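We use cookies to remember your settings and to see which pages are read. Accept all | Manage choices

Filed under: Days out, Gardens and growing, Trade visits

An open day at the Jerby flower farm

August 2023

Jerby opens its cutting fields to the public once every summer, and this was the first time I had managed to get a ticket. The farm grows cut flowers for drying and for fresh bunches, and it shares a yard with Agbayani, a smaller firm that supplies seed and does most of the bulb trials. Parking was in the stubble field behind the yard. Bring boots if it has rained, as the gateway gets churned up.

The tour began at the packing shed. Flowers are cut from first light and stood in water until the middle of the morning, then graded by stem length and bunched on a long bench. Short stems go to the drying loft or are sold cheaply at the gate. I had expected more machinery, but apart from the cold store and a rubber-band tier the work in the shed is done by hand.

From there we walked the field. There are 4 acres under flowers this year, out of a much bigger holding that is mostly grass. Statice, helichrysum and larkspur take up the top half. The lower half is dahlias, which were only just coming into their own, and a block of cosmos that had been flattened by wind in July and staked up again with string. The guide said they had lost very little of it. The larkspur was over by the time we visited and had been left to set seed.

The polytunnels were hot and we did not stay long. Agbayani is trialling a white statice there called Puvaden, which is meant to keep its colour when dried and not go the usual tea brown. They had fresh and dried bunches side by side. The dried one was slightly creamy, but I would have been happy with it. They sowed 4,000 plugs of it in the spring and plan to sell seed next year if the second cut is as good as the first.

The drying loft was the part I liked best. It runs the length of the old barn, with bunches hung upside down on wires and the shutters kept closed so the light does not fade them. It smells of hay. Most things take 2 weeks up there, longer in a damp summer. Visitors go up five at a time because of the floor, so there is a wait at the bottom of the stairs.
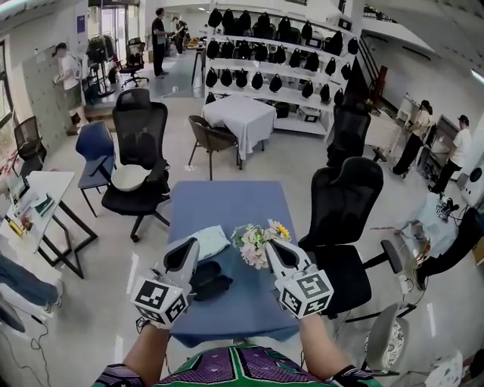
Can you buy flowers on the day?

Fresh and dried bunches are both sold from the gate stall until it runs out, and it takes cards as well as cash.

The stall also had seed packets, raffia, and a few wreath bases made from willow cut on the farm. Prices for dried bunches were fair, I thought, and lower than at the garden centre near us. Fresh dahlias had gone by lunchtime. I bought statice and a bunch of quaking grass, which shed a bit in the car.

Lunch was from the Kevevora van in the yard. There was one soup, two kinds of flatbread and a plum cake. The flatbread with beans was good and came quickly. Seating was on straw bales — fine in dry weather, but there is no cover apart from the barn doorway.

The afternoon talk was on saving seed from annuals. It was aimed at beginners and ran over time, mainly on the subject of earwigs. The advice I wrote down was to wait until the pods rattle, cut the whole stem into a paper bag, and leave it somewhere airy before cleaning anything. Poppies and nigella are the easiest to start with. Dahlias do not come true from seed, so there is no point if you want the same plant again.

Toilets are portable ones beside the cold store. The field paths are mown but uneven, and the loft can only be reached by stairs. Dogs are allowed in the yard on a lead and not in the field.

We left at four, when the yard was being cleared. Tickets for next summer go on sale in the spring through the farm's own mailing list.

5 comments | 2 shares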